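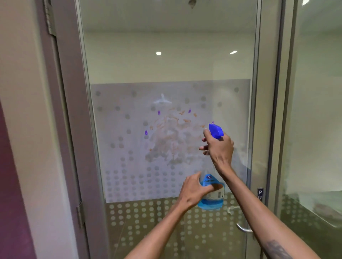
Moving in and living at Grelcombe Court - your questions answered

These answers cover the flats in both blocks. If yours isn't here, ring the Grelcombe office between 9am and 4pm.

When do I get my keys?
Keys are handed over at the office on the first day of your tenancy, from 10am. Bring photo ID. We can't give keys to a friend or relative unless you have told us in writing first.

How much is the deposit?
Five weeks' rent. On a one-bedroom flat that comes to around £1,000. It goes into a protected scheme and you will get the certificate by email.

Who supplies the gas and electricity?
There is no gas in the building. Electricity is with whichever supplier the last tenant used, and you are free to switch. Take a meter reading on the day you move in and send it to us as well as to the supplier. Meters for flats 1 to 19 are in the cupboard by the post boxes. From flat 20 upwards they are on your own landing.

Is heating included?
No. Each flat has its own storage heaters. The instructions are in the kitchen drawer, and Uriel Espinoza in the office can go through them with you if they make no sense. 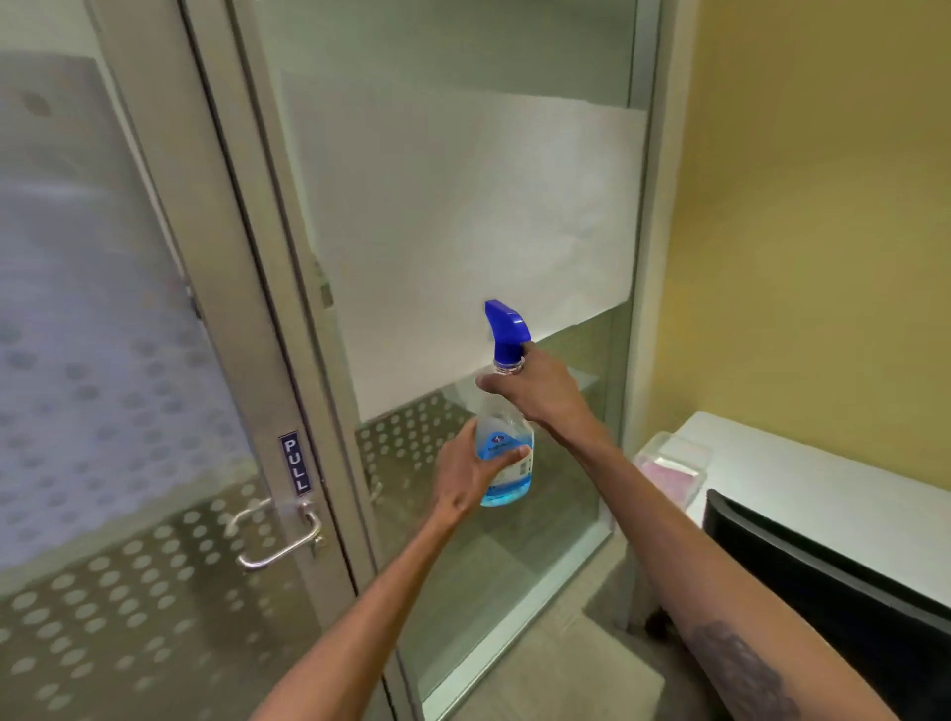 What condition should the flat be in when I leave?
The same as when you moved in, apart from normal wear. The things we most often have to charge for are ovens, limescale in the bathroom and marks left by picture hooks. You don't have to pay a cleaning firm. Plenty of people do it themselves and get the full deposit back.

How do I report a repair?
Use the form on the Grada portal. For a leak, a power cut or a front door that won't lock, phone instead - the number is on the back of your key tag and works day and night. Tadeo Núñez looks after repairs and will agree a time with you before anyone comes in.

Can I keep a pet?
Ask first. We usually say yes to one cat or a small caged animal. Dogs are harder on the upper floors, but we look at each request.

Where does the rubbish go?
The bin store is behind the Painemal Road entrance, same code as the front door. Please flatten boxes. Large items such as mattresses are your job to get rid of, and the council charges for collection.

Is there parking?
There are 67 flats and far fewer spaces, so we run a waiting list. Permits are renewed each October. Bikes can go in the locked shed at no cost.

Can I decorate?
Yes, with written consent. Tell us the colour and the room. You may be asked to paint it back when you go.

How much notice do I have to give?
One month once the fixed term has ended, in writing. Email is fine.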